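Imeck 30 Basement Dehumidifier

Home / Damp and Air / Dehumidifiers / Imeck 30

In stock. Ships freight only. Floor model available for pickup at the Pretorius counter in Vistau.

We resisted carrying dehumidifiers for a long time. The boxes are covered in promises, the numbers on the boxes are measured in rooms hotter and wetter than any basement our customers own, and half the people who come in asking for one need a gutter fixed. We carry the Imeck 30 now. It's a decent machine with some faults, and you should read the whole page before you order it.

What the 30 means

It means 30 pints of water a day. The maker got that figure in a warm test chamber. Your basement is cooler than the chamber, and cool air holds less water, so the machine will pull less out of it. How much less depends on the room, and we won't give you a number because anyone who gives you one over the counter is guessing. If the bucket is half empty after a full day in spring, there may be nothing wrong with your unit.

The carton also says "whole home." We would ignore that. The carton shows a two-story house with little blue arrows going up the stairs. Air doesn't move through a house like that unless something pushes it, and the fan in this unit will push it across one room and part of the way into the next. We sell it for one open basement room up to 400 square feet with the door shut. If your basement is chopped up into a laundry area, a furnace closet and a finished den, put it in the part that smells and see how that goes before you buy a second one.

Do you need one?

Maybe not. Tape a square of clear plastic to the bare concrete wall, all four sides, and leave it alone for a couple of days. Water beading on the room side means the air is damp and a dehumidifier has something to do. Water on the wall side means it's coming through the concrete. A dehumidifier will run day and night against a wet wall and you'll pay for every hour of it, and the wall will still be wet.

Look outside first. Downspouts that dump next to the foundation, a flower bed that slopes toward the house, a window well full of leaves. Check the dryer vent too. We have talked more people out of a dehumidifier with a dryer hose question than with anything else. A hose that has slipped off the wall collar puts a whole load of laundry's worth of water into the basement every time the dryer runs.

If you buy a humidity gauge, buy two cheap ones and set them side by side for a day. They will disagree. Split the difference and move on.

Running it

Set it to 50 percent and leave it there. The control goes down to 35 and people turn it all the way down on the theory that drier is better, then call about the electric bill. Most basements will never reach 35 in summer with this machine, so it simply never shuts off.

The display reads the air right at the intake grille. Expect it to be off from a gauge across the room. The "Smart Dry" button lets the machine pick its own setting. We tried it for a week on the floor model and could not tell what it was picking or why. We don't use it.

There is a fan-only mode, and it does nothing for humidity. It can make the room feel less stuffy. It can also blow the water sitting on the coil right back into the air, so don't switch to it straight after a long run.

Heat: the room will get warmer. Every compressor dehumidifier does this. In a cool basement you'll hardly mind. In a small room in August you will.
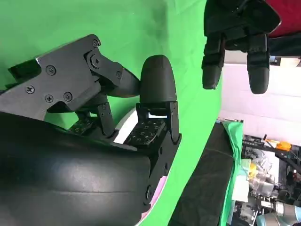

VISTAU, July 31, 2022

The price went up this month and we held off changing the page until the old stock was gone. It's gone. The new cartons have the same machine in them. The label on the front says "New and Improved," and when we asked Imeck what had been improved we were told the label. The filter, bucket, coil, fan and hose fitting are the same parts with the same part codes, and filters from the old cartons fit.

The one change we found ourselves is the cord, which is a little shorter. Measure from your outlet before you order. The manual says no extension cords and for once we agree with a manual. This machine pulls a steady load for hours on end, usually behind a stack of boxes where you won't see a plug getting warm.

Draining it

You get a bucket, and a fitting on the back for an ordinary garden hose. Use the hose if you have a floor drain. The bucket is too shallow, it has a handle that folds flat just when you need it, and it will slosh on the stairs. The float switch does shut the machine off when the bucket is full, and we have not had one fail.

The hose runs by gravity, so it has to go downhill the whole way. No loops, no going up over the lip of a sink. If your only drain is a utility sink that sits higher than the fitting, you need a pump, and this model has none built in. The Fandik condensate pump works with it. It's noisier than Fandik says, a short gargle every time it kicks on, and you'll hear it upstairs at night if it sits on a bare floor. A scrap of carpet under it helps some.

The hose fitting is plastic. Start the thread by hand. If it feels tight in the first turn it's crossed, so back it off and try again. Cracked fittings are the most common thing we replace and the warranty does not cover them.

Cold rooms

Below 65 degrees the coil starts to frost. The machine notices, stops the compressor, runs the fan until the frost melts, and starts over. Imeck calls this "365-day protection," which we take to mean the thing can be left plugged in all year. It does very little useful work in an unheated basement in December. Winter air is dry anyway in most houses around here. Unplug it, empty it, leave the bucket out so it can dry, and throw a sheet over it until spring.

If the room is cold and damp all year, a root cellar or a stone-walled storeroom, a desiccant unit is the right kind of machine and this is the wrong kind. We don't stock those. Ask and we'll order one, and you won't like the price.

Noise

Imeck prints a decibel figure. They don't say how far away the microphone was, so we've left it off. It sounds like an older refrigerator with a box fan running next to it. Fine under a kitchen. We wouldn't sleep in the same room with it. A buzz that comes and goes is nearly always the bucket sitting a hair crooked.

Upkeep

Slide out the filter every two weeks in the damp season and rinse it in the sink. Let it dry before it goes back. The filter light on the panel is a timer and knows nothing about the filter, so it will come on over a clean one and stay dark over a gray one if you have cats.

Wash the bucket with dish soap when it gets slimy. Skip the "bucket freshener" tablets. Imeck includes a sample pack and would like you to subscribe.

Once a year unplug it, take off the back grille (two screws) and go over the coil with a soft brush. The fins bend if you look at them hard. Don't use a pressure washer. Someone did.

Moving and storing

Keep it upright. If it came to you on its side, and the freight people do this no matter how many arrows are on the carton, stand it up and leave it for a full day before you plug it in. The casters are good on concrete and useless on carpet. It's heavy enough that two people should take it down a flight of stairs.

Warranty

Imeck's carton says 5 years. Read the card inside. Five years is the sealed system only, meaning the compressor, the coils and the tubing between them. Everything else is one year: fan, board, float switch, display, casters. In the sealed system you pay the freight both ways after the first year, and freight on something this heavy takes a good bite out of what a new one costs. You have to register within 30 days of purchase to get any of it. Keep your receipt, since the registration page doesn't send a confirmation.

Pretorius will take back an unused unit in the carton. A used one we'll look at case by case. "It didn't fix the smell" is a hard case, and we'd ask about the plastic square first.

The extended plan

There is one. The manufacturer wants us to offer it at checkout, so you'll see the box there, unchecked. It covers the same parts as the card, leaves out the same parts as the card, and starts when the card ends. We have not bought it for our own units.

What comes in the carton
Dehumidifier with bucket installed
One washable filter, already in place behind a strip of tape you have to remove
Hose fitting and cap
Manual, warranty card
Sample pack of freshener tablets
No hose

Goes with it
Spare filter, Imeck 30
Replacement hose fitting (buy one now, they're cheap)
Fandik condensate pump
Garden hose, short length, cut to order at the counter
Humidity gauge, sold singly

Questions about fit or drainage can go through the contact form. Tell us the size of the room, where the drain is, and what you found with the plastic.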